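Trabajo en Gurkitz: recepción y atención a huéspedes, temporada de verano

El hotel Hornumness busca 2 personas para su equipo de recepción. Estamos en la costa, a 9 kilómetros del pueblo de Gurkitz, y abrimos toda la temporada hasta final de agosto. La casa es antigua y tranquila, con clientes que vuelven muchos años seguidos.

Sus tareas serán recibir a los huéspedes, gestionar las reservas y los cambios en Remoten (el programa que usamos, damos formación de una semana), contestar al teléfono y ayudar en el desayuno cuando hay grupos. También se preparan las cuentas de salida la noche anterior.

Pedimos español e inglés hablados con seguridad. El alemán es bienvenido - muchos de nuestros clientes vienen de allí - pero se puede aprender lo básico durante la temporada. La experiencia en hotel no es obligatoria. Sí es necesario poder trabajar en turno de tarde, que termina a las 23:00. 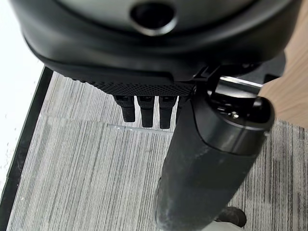

Detalle en negro: carcasa redondeada y placa con relieve fino.

Ofrecemos contrato de temporada a jornada completa, dos días libres seguidos por semana y comidas durante el turno. Para quien viene de lejos tenemos habitación individual en la casa de personal, a 200 metros del hotel, con cocina compartida. La habitación cuesta 900 euros por toda la temporada y se descuenta en partes iguales de cada nómina. La ropa de trabajo la pone el hotel, los zapatos no.

Para presentarse, envíen un currículum de una página y unas líneas sobre por qué les interesa el puesto, en español o en inglés. Indiquen por favor desde qué fecha están disponibles y si necesitan alojamiento. Las entrevistas se hacen por videollamada, siempre por la mañana.

Las solicitudes se entregan con el formulario de esta página o por correo postal a Hotel Hornumness, Oficina Hjaltadóttir, Gurkitz. Respondemos a todas las personas, también cuando la respuesta es negativa.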